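The pinch happened at the Harkport packing site in July, a little before four in the afternoon. A gripper let go of a roll of tape, the status light went green, and a packer put her hand in the carton to straighten it. The fingers closed again. She had two bruised knuckles and went home early. The report from Hagedorn, who supplied the cell, runs to 18 pages and calls it an "unplanned re-grip."

I have read that report twice, and I still can't find the sentence where someone says the machine did the wrong thing.

What it says is that the controller lost track of whether it was holding something. The finger sensors reported a gap that fit a roll of tape, the software decided the release had failed, and it did what it was told to do after a failed release, which was to close, lift and try again. Every step followed from the step before. I believe that. I also think it's a poor excuse. A person who isn't sure whether they've let go of something looks down at their hand.

The sales pitch for these cells is that they deal with mess. The old kind of robot wanted every part in the same spot, and if you moved the tray an inch it would stab the table. The new kind has a camera on the wrist and is supposed to cope with whatever is lying around. Fine. But a fence went up around the old kind precisely because everyone agreed it was stupid. The new kind gets stood next to people on the strength of being clever, and then we find out that the clever part stops at picking things up. Putting them down was treated as easy. 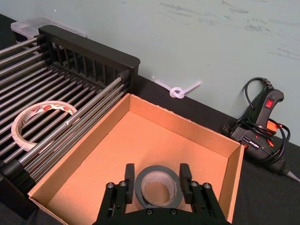 *Wrist camera view: duct tape between the fingers, inside the open carton.*

Look at that view for a minute and try to say whether the tape is being held. I can't. The fingers stand on either side of it, the roll is flat in the box, and it could be a finished job or one that's about to start. That is the same question the controller had to answer, and the supplier's position is that a better guess will fix it. Their proposed change is a wait of 185 milliseconds before the retry, so the sensor reading can settle.

I'd like to know what a packer is meant to do with 185 milliseconds. It isn't long enough to notice anything, let alone move. It makes the reading cleaner and leaves the hand exactly where it was.

Then there are the test numbers. Hagedorn ran 1520 releases at its own shop in Ciltham and logged 72 as "uncertain," all of them "resolved by retry." So the machine closed its fingers a second time in each of those 72 cases, and this was written down as a success. Nobody had a hand in the box in Ciltham. In Harkport people reach in all day, as rolls tip over and labels end up facing the wrong way, and that was plain to anyone who stood there for an hour before the thing was bolted down.

The defense I hear most is about force. The grip is limited, the fingers are padded, the standard allows it. Maybe so. Bruised knuckles are not a crushed hand, and I don't want to pretend they are. But the same Riser controller is sold for bigger arms with harder fingers, and as far as I can tell from the manual the retry rule is the same, switched on from the factory, four menus deep.

My own fix would be dull and would cost some throughput. If the gripper doesn't know whether it has let go, it should stop, show a red light and stay open until someone presses a button. The green light should mean the arm is done moving, and it should be wired so that it can't mean anything else. I've been told this would bring the line to a halt several times a shift. Then it would halt several times a shift, and the people who bought it would learn how often it doesn't know what it's doing.

The Harkport cell is running again with the new delay. The retry is still on.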